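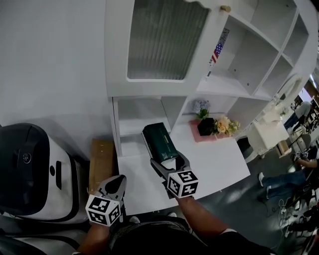 White cabinet with a fluted glass door panel and a small brass knob.

Search this site Go

I do most of my computer fiddling at the kitchen bench, and after my old tower cooked itself last August I got serious about the boring upkeep. These are the habits that stuck.

Dust first. Shut the machine down, pull the power lead out of the wall and carry it outside if you can. Short bursts from the air can, held upright. Stick a paddle-pop stick through the fan blades so they don't spin while you blow. I used to let them whizz around because I liked the noise (sorry, fans!) and I'm fairly sure that's what did in the bearings on mine.

Laptops are fiddlier. If you're taking the bottom off, draw a rough outline of it on a bit of cardboard and poke each screw in where it came from. Mine has three different lengths and the long ones will happily go up through the palm rest if you get them mixed up. Ask me how my Ostovix ended up with a pimple next to the trackpad.

Keyboard crumbs — upside down, gentle taps, then a soft paintbrush. For sticky keys I use isopropyl on a cotton bud, the 90 per cent stuff from the chemist. Never spray it straight on.

Now the inside, meaning the files. My Downloads folder had 2,978 things in it when I finally looked. Most were the same electricity bill saved over and over. Sort by size, biggest at the top, and you'll get most of your space back in the first screenful. I cleared 400 gigs off the family machine that way, nearly all of it phone videos we'd already copied somewhere else. Check they really are copied before you hit delete, and open a couple to make sure they play.

Startup programs next. Turn off anything you don't recognise the need for, but do it one or two at a time and restart in between. If something stops working you'll know which one to switch back on. Leave the antivirus alone.

Backups: I use two external drives, swapped every month. One lives in my desk and the other lives at Ivana Bravo's place in Cheetham, and hers lives at mine. Write the date on a bit of masking tape on the lid.

Oh, and label your power bricks! A silver paint pen on black plastic, name of the gadget and the voltage. I've got a whole drawer of them and no more guessing.

If it won't turn on at all, try a different power point before you ring anyone. I drove mine all the way to Rarnley once and it was the power board.

14 shares 6 comments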